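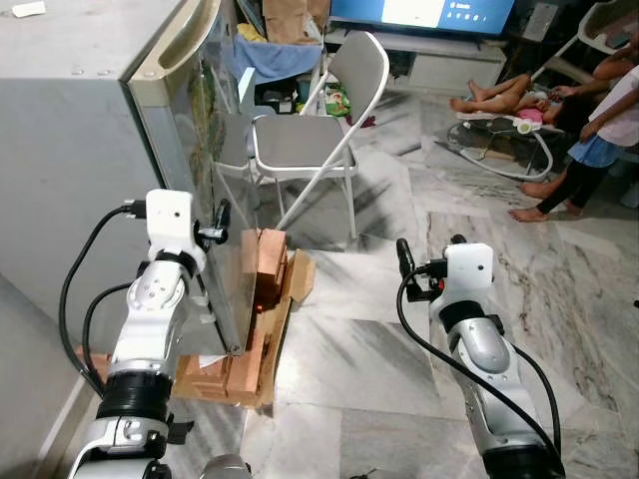 Chapter 6
What the Label Leaves Out

6.1 A number with a lot of confidence

Shoppers trust the yearly energy figure on a refrigerator more than they trust the salesperson standing next to it. They should probably be a little wary of both. The figure comes from a test room, where the air is held at a set temperature and the appliance stands well clear of the walls. Your kitchen is a different place. Children stand in front of the open door, soup goes in warm, and the coils gather dust.

None of this makes the label a lie. A test has to hold some things still if two models are going to be compared at all. The trouble starts when a number made for comparing gets read as a forecast.

Take the Clarnar survey, which we will return to several times. Fermín Tapia put plug-in meters on refrigerators in 132 homes and left them there for 40 days. He then multiplied up to a full year and announced that labels "badly understate" real use. Maybe they do. But his 40 days fell in the hottest part of the summer, and a July kitchen tells you very little about a January one. Trudy Nepia, who reviewed the work, also asked how the homes had been picked. They had answered a notice offering help with high electric bills. Would you expect such a group to own typical refrigerators?

Keep both objections in mind. You will need them for the exercises in 6.4. 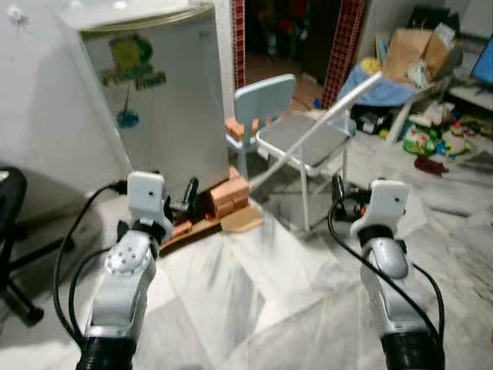

6.2 Does smaller mean cheaper?

Many people assume a small refrigerator must cost little to run. Sometimes it does. Heat leaks in through the walls, though, and a small box has a lot of wall for the space inside it. Halve the storage and the energy use seldom drops by half.

Before accepting any claim about savings, ask what it is being divided by. Energy per appliance and energy per cubic foot can rank the same 2 models in opposite order, and an advertiser is free to print whichever one flatters the product. We start with the per-appliance figure, as it is the one that shows up on your bill.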